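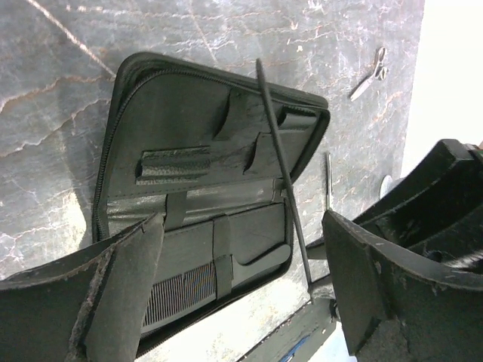

An open zip case with a comb held under a strap. The holders in the lid are empty.

How a tool case holds its tools

A tool case has one job: to keep each tool in one place until it is needed. Hairdressers use them for combs and scissors. The type in this explainer opens like a book. It has two halves joined by a fold called the hinge. A zip runs round the rim and holds the halves together when the case is shut.

The zip

A zip is two rows of small teeth. The slider is a wedge with a channel shaped like the letter Y inside it. Pulled one way, it pushes the rows together so that each tooth locks between two others. Pulled the other way, it forces them apart. A zip with 2 teeth to every centimetre of tape would need 200 teeth to close a gap one metre long. Most small cases have finer teeth than that.

Loops, slots and straps

An elastic loop stretches when a tool is pushed in. The elastic tries to return to its first length, and this squeezes the tool. The squeeze causes friction - the force that resists sliding.

A slot pocket does not stretch much. It works by shape. The narrow end of the tool goes in and the wide end stops it going further. Slots are often sewn at an angle so that a long tool fits into a short case.

A strap lies across the top of a tool and presses it against the lining. Combs are flat, so they suit straps well.

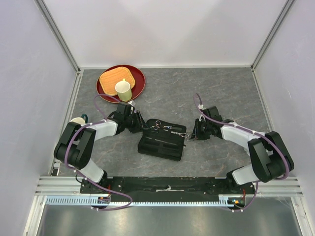 Scissors are harder to store than combs. They have two finger loops at one end and two blades at the other, and the loops are much wider than the blades. The blades go into the holder first, closed, with the loops left outside. This protects the cutting edges and also protects fingers.

Try it

Find a pencil and an elastic band. Wrap the band twice round a piece of stiff card and slide the pencil underneath. Turn the card upside down. Now wrap the band three times and test again. Which grips harder, and why?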